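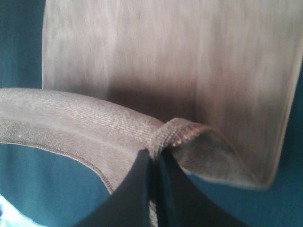

September, bench 2, started 7:40 a.m.

Dye log, gray-brown series, continued. Miyuki asked me to write these up while I still remember what I did, which tells you what she thought of the August pages.

Where we stand: the walnut hull bath on cotton jersey gives a good warm brown at full strength and a sort of hospital beige when diluted. The iron afterbath takes the beige toward gray. What we want is the color in between, and we want it twice in a row. So far we have had it once, on a swatch I then used to wipe the scale.

Stock: hulls from the Pimside lot, soaked overnight in the big steel pot, simmered an hour, strained twice. The second straining was for the twigs. Dorin maintains the twigs add depth. They add twigs.

Scour: soda ash and a little neutral soap, one hour at a low simmer. Water came off yellow, then less yellow. Rinsed until I was bored, then once more. The Gakerik jersey always comes with some kind of finish on it, and if it isn't fully out you get pale islands wherever it held on. See swatch 46, which looks like a map of Norway.

Mordant: aluminum acetate, usual strength, warm water, left in for two hours with stirring when I remembered. Chalk dip after. Gloves on for this one, having skipped them last time and spent the evening with hands like blotting paper.

Bath A: half strength, 30 minutes, no boil. Squeezed out, hung on the line.
Bath B: half strength, 30 minutes, then straight into iron at the low dose for two minutes. Pulled, rinsed hard.
Bath C: same as B, iron at double. Left for four minutes because the phone rang. It was Rilluta, about an invoice. Order 2959, which they say we have not paid and which we say has not arrived. Both things may be true.

Results at noon, damp:
A – beige. No surprises.
B – very close. Warmer than the target by the window, dead on under the tube lights. I looked at it in both places several times as if it might change its mind.
C – slate. Handsome, wrong. The cloth feels harsher too, and I don't think I'm imagining it. Keep the iron short on anything somebody has to wear next to the skin.

Results at 4 p.m., dry:
A – paler beige.
B – lost more warmth in drying than I allowed for. Now slightly cool. I had already told Dorin we'd got it.
C – no change worth writing down.

Note on judging: wet color is a rumor. I have written this in the notebook before, on page 119, in capitals, and it has had no effect on me whatever. From now on no verdicts before the swatch has been dry an hour. Miyuki has offered to hide the wet ones.

Note on water: pH strip on the tap read higher than last month. Could be the tap, could be the strips, which live in a damp drawer next to the kettle. New strips on order. Until then I'm blaming the strips, as they can't answer.

Note on the target: we are still matching to a chip of card pinned over the sink, and the card has been over the sink since spring. It has had steam and sun and one splash of something. I cut the pin corner off and the paper under the pin head is clearly browner than the rest. So B damp may have been right for the original and B dry right for the chip as it is now. Asked Fujimoto (the firm, not Miyuki, no relation, everyone asks) for a fresh card in an envelope. It will stay in the envelope.

Dorin's suggestion: put the iron in before the walnut. I said that gives you uneven uptake and he said have you tried it. I haven't tried it. It goes on the list with a bad grace.

To do
Repeat B at one minute and at ninety seconds in iron, same cloth, same stock if it keeps.
Iron-first swatch for Dorin, small.
Wash test on B and C, five cycles, cut a strip off each first and LABEL IT.
Move strips out of kettle drawer.
Find the wooden paddle. The one in the iron pot is the walnut paddle and has been ruined for anything else, so the iron one must be in the walnut, and if so ignore everything above about Bath A.

Later: found it. It was in the soda ash. Bath A stands.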